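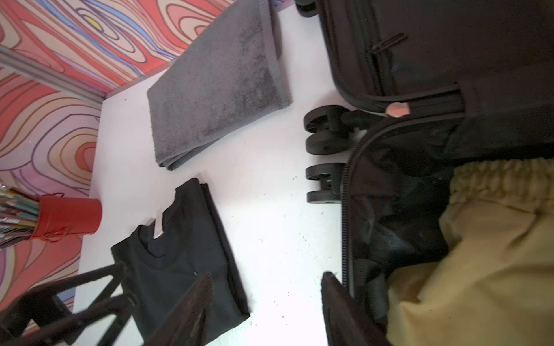 Figure 3. Wrist camera view during the suitcase packing task. Folded towel and black t-shirt on the white surface, open suitcase at right.

4.2 Collecting the packing examples

Packing was the last task added and the slowest to collect. Same two-arm cell as the folding tasks, same patterned walls. An operator drives both arms from the leader handles and we log joint positions, gripper opening and all camera streams together. One episode = one full pack, from first grasp to hands clear. Target was 4000 episodes across all tasks in the Prerkora set, with packing making up a bit under a third.

Items are soft goods only. Towels, t-shirts, shorts, trousers. We left out shoes and anything with a hard shell after early trials in January, too many gripper faults and the operators got frustrated. Clothing starts folded or laid flat, never balled up. Placement on the table is up to the operator but they were asked to change the order and the angle between episodes. Not everyone did, see 4.4.

Wrist views turned out to matter more here than for folding. Once an arm reaches over the case, the fixed camera loses a lot of what the gripper is doing, and the rim of the compartment is hard to judge from outside. Collars and waistbands are easy to find up close, so most operators learned to grasp near them.

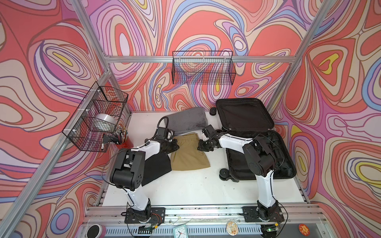 Sessions ran 70 minutes with a break in the middle. Longer than that and the pace dropped, grasps got sloppy. Each operator did 8 practice packs before anything was kept. We threw out episodes where a garment fell off the table, where the case was shoved more than a hand's width, or where either arm hit a soft stop. Slow episodes were kept. So were regrasps, on purpose: an early policy trained only on clean runs had no idea what to do after a missed pinch and just closed on air again and again.

Labels are light. A task name, the item list, and a success flag set by the operator at the end of teh episode. A second person from the Irivwood site checked a sample of the flags and we corrected the ones that disagreed. No segment boundaries for packing, unlike the Hlongwane split where every grasp is marked by hand. We tried marking them for 4 sessions and dropped it, the start of a drag versus a lift was too hard to agree on.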